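Berero Play Library – progress report to the Flandico Fund
Mar 18, 2024
Grant reference 651

This report covers the second part of the grant, which paid for large building blocks, baseplates and table coverings for the children's room at Trelent. The first part, for shelving, was reported in September.
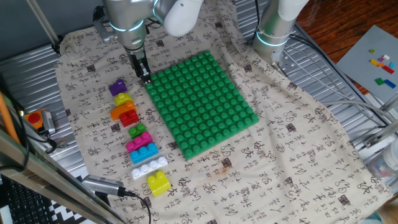
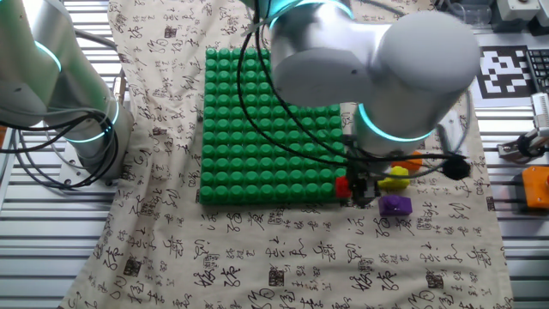
A green baseplate and building blocks on the calligraphy-print cloth.

The block table is now part of our normal opening hours. We chose the large studded blocks so that younger children could manage them, and families have taken to them well. The curved pieces are asked for most – they tend to become roofs, boats and animals' backs. Plain blocks are used mainly for walls and towers.

The cloth has been a useful addition. It cuts down the noise of blocks being tipped out and it can go in the wash. The print is busy, and one parent told us that small pieces were hard to spot on it, so we will buy a plain one as a spare.

Spending to date is £651, within the amount agreed. Delivery from Ondieki was 2 weeks later than promised, which held up the start of the sessions. We have asked for 3 replacement blocks under the guarantee and are waiting for a reply.

Still to do:
Buy the plain cloth
Label the storage tubs by colour
Print the borrowing sheet for families who want to take a set home

We expect to finish these within 6 weeks. The remaining receipts will be sent with the final claim form.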